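Forums > Automation Hardware > Grippers & End Effectors > Tarkton soft-goods kit, worth the money?

grid_offset
We have the Tarkton soft-goods kit on a trial license until December. It comes as a two-finger gripper, swappable pads, a fixed overhead camera bracket and the Rulla grasp planner. Our product mix is bags, pouches and small zippered cases. Rigid items are fine. Soft-sided ones are not, and I would like to hear from people who have run it on similar stock before I sign for a full seat.

Settings so far: default pads, force limit at 18 N, planner in single-view mode.

palletjack66
What does "not fine" mean? Missed grasp, dropped item, or planner refusal? Those are separate problems with separate fixes.

grid_offset
Mostly bad proposals. Rulla likes to go for the strap on this one. The sides bulge, so it scores the body low and the strap high.

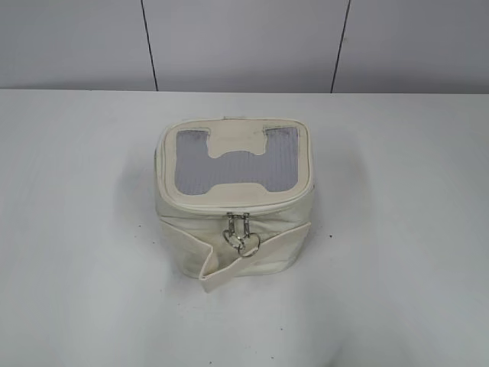 Page 4

kz_lathe
The strap lying across the front is your problem. It reads as a thin raised edge, which the default scoring favors. Mask it, or raise the minimum patch width until only the body and the lid border qualify. I would also keep the planner off the gray part of the lid. If it is mesh or clear vinyl, the depth there can't be trusted.

The zipper pulls and the split ring are a smaller issue. Shiny metal gives you a few bad depth points and the filter handles those.

palletjack66
Disagree on masking. You would be masking by hand for every SKU, and then the kit is a very expensive bracket. An off-white case on a white table is low contrast to begin with. Change the mat to dark gray before touching any planner settings.

kz_lathe
Segmentation in Rulla runs on depth, so mat color makes little difference. Patch width is one global parameter. It takes a minute to change.

palletjack66
Depth first, color for the boundary. See the segmentation section of the manual. We went from a white mat to a dark one and proposals on pale items improved the same shift. I have no numbers, only the log of operator stops.

feedrate_low
We ran the Kovačević pads on the same gripper. They are wider and softer than the Tarkton ones and hold a sagging side wall better. They wear faster. Our quote for the full Tarkton seat was $2,312 with no pads included, so price those in. Zundska sells the same bracket separately if the camera mount is all you want.

grid_offset
Posted 7/17/25
Tried both. Dark mat alone: fewer strap proposals, still some. Dark mat plus wider patch: none on this case so far, but now it refuses two of our flat pouches. So one global parameter is not enough for a mixed bin. I have asked Tarkton whether patch width can be set per item class.

kz_lathe
It can't in the trial build. The full seat has profiles.

palletjack66
Then get that in writing before you pay for it. Ours arrived with profiles grayed out and it took a support ticket to turn them on.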